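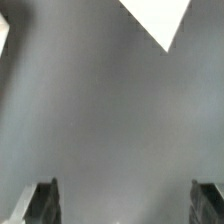 3.2. Ce que les gens appellent « gris uni »

Je voulais commencer l'analyse par le gris mat, celui qui a donné le plus de fil à retordre à tout le monde pendant l'enquête, et à moi la première. Dans les réponses libres, il est « uni », « plat », « sans rien dessus », et la discussion s'arrête là. Or, vu de très près (fig. 4), un gris mat et lisse n'a pas une seule valeur : il s'éclaircit vers le milieu, tire un peu sur l'argent, puis s'assombrit doucement du côté gauche, avec de légers dégradés en diagonale. Aucune couture, aucune étiquette, aucune marque pour accrocher l'œil. Il faut aller jusqu'au bord, là où le blanc très vif entre en pointe dans le gris, pour trouver enfin une limite nette !

Fig. 4. Surface grise mate, vue rapprochée.

C'est ce contraste entre l'intérieur et le bord qui m'a fait revoir ma grille de codage. Au départ, j'avais prévu une seule note d'uniformité, de 0 à 100, et je trouvais ça très bien. Pieter Naidoo, avec qui j'ai codé les réponses de Dullen, m'a fait remarquer que deux personnes pouvaient donner la même note en parlant de choses tout à fait différentes (l'une de la teinte, l'autre de l'absence de motif). Il avait raison, et j'ai donc séparé les deux. Nous avons repris tout le corpus en juillet, ce qui n'a fait plaisir à personne.

Sur les 570 questionnaires reçus, j'en ai gardé 547. Les autres étaient incomplets, ou bien remplis avec la même note du début à la fin. Les participants venaient de cinq ateliers de mobilier, dont Taltero et Drilska, et je leur demandais de parler des surfaces qu'ils avaient sous les yeux au travail — plateaux, côtés de meubles, portes — avec leurs mots à eux. J'ai tenu à ne pas leur fournir de nuancier. Hüsnü Sönmez, qui a relu le protocole, trouvait cela imprudent, et nous en avons longuement débattu. Avec un nuancier, j'aurais eu des réponses plus propres, certes, mais j'aurais surtout récolté les noms imprimés dessus.

Le mot « uni » revient beaucoup pour les gris mats, nettement moins pour les gris satinés, où les gens se mettent tout de suite à parler de reflets. À mon sens, le reflet se remarque parce qu'il bouge quand on bouge la tête, alors qu'un dégradé sur du mat reste discret : on le corrige sans y penser et on l'attribue à la lumière de la pièce. Je n'ai pas de mesure à l'appui, je le dis franchement, et la comparaison avec l'éclairage de chaque atelier reste à faire.

Reste la question des bords. Chez Skoryk, plusieurs réponses décrivent un gris « plus foncé » quand le meuble est posé devant un mur blanc, et « plus doux » devant un mur de couleur. L'effet de contraste simultané est bien connu et je ne prétends pas le redécouvrir. Ce qui m'intéresse davantage, c'est que ces personnes parlent du meuble entier, comme si la valeur perçue au bord débordait sur toute la surface. J'y reviens en 3.4, avec les réponses sur les portes.

Rubrique : Couleur et matières / Articles en accès libre
Dernière mise à jour : 7 septembre 2026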